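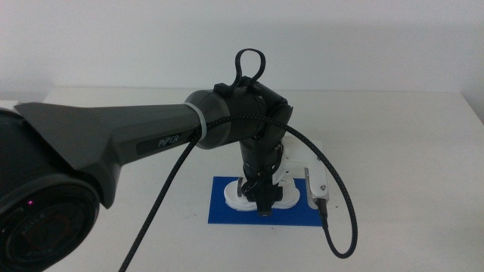

Desk mat

A desk mat (also table mat, work mat or, in older catalogues, blotter) is a flat, usually rectangular sheet laid on a table or desk to mark out a working area and protect the surface beneath. Mats are made in felt, cork, leather, rubber, silicone and various soft plastics, and they turn up everywhere from school craft rooms to watch repair benches.

History

The desk mat grew out of the blotting pad, a board holding absorbent paper that soaked up stray ink. When ballpoint pens made blotting unnecessary, the pad stayed – people simply liked having a softer place to write. Self-healing cutting mats later brought the idea to dressmakers and model makers, and the computer mouse gave it yet another life.

Colour

Colour matters a surprising amount! Pale objects are easily lost on a pale table, and a blue or green mat makes their outlines stand out at once. Blue is a favourite for sorting white buttons, paper pieces and small plastic parts, while dark items such as screws show up better on cream or light grey. Glossy finishes are best avoided under a strong lamp, as the glare hides fine edges.

Sizes and makers

There is no single standard size. The Bondiro workshop began with a small range in felt and now lists 19 sizes, the largest meant for shared tables. Cliken is known for thin silicone mats that roll up without keeping a curl, and its best-loved model is 67 cm wide. Nel makes cork mats only, in seven shades, all of them wonderfully warm under the wrists.

Care

Felt should be brushed and aired. Silicone and rubber can be washed in lukewarm soapy water and dried flat – never on a radiator, which warps the corners. Cork needs only a damp cloth.

Collecting

Old advertising mats have a small but devoted following. The Posadov collection holds 1,115 of them, many still showing rings left by teacups.

See also: Blotting paper, Cutting mat, Place mat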